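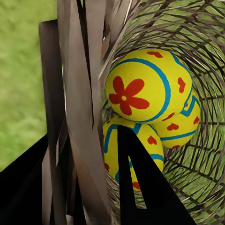

Painted eggs in a woven basket. Computer render.

Utanby Exhibition Records

README and data card
Last updated 2025-08-01

Summary

This dataset holds records of 144 exhibitions put on by six small galleries in and near Utanby, together with a table of the 200 artists who took part in them. It was compiled from invitation cards, price lists, press notices and the galleries' own diaries. Each exhibition record gives the title, the venue, the opening and closing dates where known, the media shown, and whether any part of the sales was pledged to a charity or local cause.

The records were first gathered for a printed history of the Carkton Gallery. When the other five venues offered their papers the work outgrew the book, and the tables were put in order so that other people could use them.

What is in the download

exhibitions.csv – one row per exhibition
artists.csv – one row per artist or named group
links.csv – joins artists to exhibitions
venues.csv – one row per gallery, with earlier names
sources.csv – the papers each record was taken from
notes.txt – longer remarks that would not fit in a table cell
README.txt – this file

All tables are comma-separated, UTF-8, with a header row. Dates are written year, month, day. An empty cell means the information was not found. The word "none" means we looked and the source says there was none. Please keep the two apart when you count things, particularly in the pledge columns.

Fields in exhibitions.csv

exhibition_id
A short code made of the venue code and a running number. Numbers follow the order in which records were entered, so they do not tell you which show came first.

title
The title as printed on the invitation card. If there was no card, the title on the price list. If there was neither, a title in square brackets made up by whoever entered the record.

venue_id
Matches venues.csv.

opened, closed
The first and last public days. Private views are left out of these columns and recorded in view_date. In 40 records the closing date is missing, mostly from Prantl, where shows were simply left up until the next one was ready to hang.

media
One or more of: painting, drawing, print, sculpture, ceramics, textile, photograph, film, sound, other. Separated by semicolons. "Print" covers etching, lino, woodcut and screenprint. We did not try to split these up, as the price lists often just say "print".

solo_or_group
Solo, pair or group. A couple who sign their work jointly count as solo.

pledge
Yes, no, none or empty. Yes means a source from the time says that money from sales, entry or a raffle would go to a named cause.

pledge_text
The wording of the pledge, copied from the source. Nothing has been corrected.

pledge_paid
Yes only where we have seen a receipt or a letter of thanks. Do not read an empty cell as meaning the money was not paid. Most galleries threw their receipts away.

theme
A free text field of a few words, such as "harbour", "hedgerows" or "portraits of neighbours". See the section on known problems.

source_id
Matches sources.csv. Where there are several sources, the first one listed is the one that was preferred.

Fields in artists.csv

artist_id, display_name, sort_name, group_or_person, other_names, place_given, notes

Place_given is the town or village printed beside the artist's name. It may be where they lived, where they worked or where they were born, and the sources rarely say which. There are no birth dates, home addresses, telephone numbers or email addresses in the table. These were present in some of the papers and were not entered.

Artists who appear under two names have one row, with the name they used most in display_name. Three spellings of the same surname on three cards is quite usual. Irén Csizmadia checked the names against signed works in the Carkton store and went with the signature over the printed card.

How the records were made

Prasanna Pramanik sorted the papers by venue and by year and gave each one a source number in pencil. Andri Kofler and Kilian Haslinger typed the records into a shared sheet, each taking half of the boxes. They then swapped and checked one another's work against the papers. Where they disagreed the matter went to Remo Auer, whose decisions are written up in notes.txt under the record number.

The Carkton and Prantl papers were complete enough to work through from start to finish. Papers from the other venues came in carrier bags, ring binders and, in one case, a drawer, and there are gaps we could not fill. The local paper was searched for the missing years, but it only carried notices when a gallery paid for one.

The sheet was exported with Workent, the collections software used at the Carkton Gallery. Workent adds its own columns on export. These have been removed, apart from the record numbers, which we kept so that corrections can be traced back.

Order of preference for sources

Where two sources disagree, the order is:

Gallery diary
Price list
Invitation card
Press notice
Memory of someone who was there

The diary comes first because it was filled in as things happened. Cards were printed weeks ahead and opening dates moved, often because a kiln had failed or a van could not be had. Records that rest on memory alone are marked M in sources.csv. They can be filtered out if your work needs paper evidence.

What the data can be used for

The tables have been used so far to draw up a chronology for the gallery history and to find works for a loan show. They should also suit anyone looking at how often small galleries tie their shows to a cause, which media are shown together, or how artists moved between venues in the same district.

Teachers are welcome to use the tables for classes. They are small enough to open in any spreadsheet and untidy enough to give students something to do.

What it should not be used for

There are no sale prices. Price lists show what was asked, and we have very little evidence of what was paid, so the figures were not entered.

The dataset is not a list of every exhibition in the area. Cafés, church halls, the library foyer and open studios are all left out, and a good deal was shown in those places. An artist's absence from the tables means only that they did not show at one of the six galleries, or that the card has not survived.

Please do not use pledge and pledge_paid together to suggest that a gallery or an artist failed to keep a promise. The evidence is too thin for that.

Known problems

Themes. The theme field was filled in by two people with different habits. Andri tended to write what the pictures were of, and Kilian what the card said the show was about. A show of sea paintings may be "coast" in one row and "loss" in another. We thought about going over them all again and decided to leave them. The column entered_by tells you whose wording you have.

Ceramics and sculpture. A number of makers appear under both, sometimes for the same pieces shown in different venues. The media field follows the venue's own description.

Touring shows. A show that went to two venues has two rows. The tour_id column links them, but it was added late and may not be complete.

Titles with commas. These are enclosed in double quotes. Some older spreadsheet programs still split them – if your rows look shifted to the right, check the import settings before writing to us.

Venue names. The Prantl gallery moved across the street and kept its name. It is treated as one venue. Another venue changed its name and stayed put, and is also treated as one.

Pictures of works

No pictures of exhibited works are included in the download. The cards and posters carry reproductions whose rights belong to the artists or their families, and we have not asked for permission. The source papers can be seen at the Carkton Gallery by arrangement. Bring the source number with you, as the boxes are filed by number and not by artist.

Rights and credit

The tables may be copied, changed and passed on, including for paid work, as long as the source is named. Text in pledge_text is quoted from printed matter and remains the property of whoever wrote it. Short quotation should cause no difficulty.

Suggested credit:
Utanby Exhibition Records, compiled by P. Pramanik, A. Kofler, K. Haslinger, I. Csizmadia and R. Auer, Carkton Gallery.

Privacy

Every name in the tables was printed on a public card, list or notice at the time. Anyone who would rather not be listed can ask to have their name replaced with "name withheld". Two artists have done so already. Their exhibitions are still in the tables and their rows in artists.csv have been blanked.

Changes in this version

Added view_date.
Added tour_id.
Split pledge into pledge and pledge_paid.
Merged duplicate artist rows found in April.
Removed a show that was advertised but never opened. It is described in notes.txt.
Corrected the venue code on several Prantl rows.

Corrections

Corrections are best sent with a scan or a photograph of the card or list. Give the exhibition_id and say which field is wrong. If you only have your own recollection, send that too and it will be entered with an M. Remo Auer reads the corrections and makes the changes in batches, so it may be some time before yours appears.

Papers relating to the missing years at any of the venues would be very welcome, on loan or as copies.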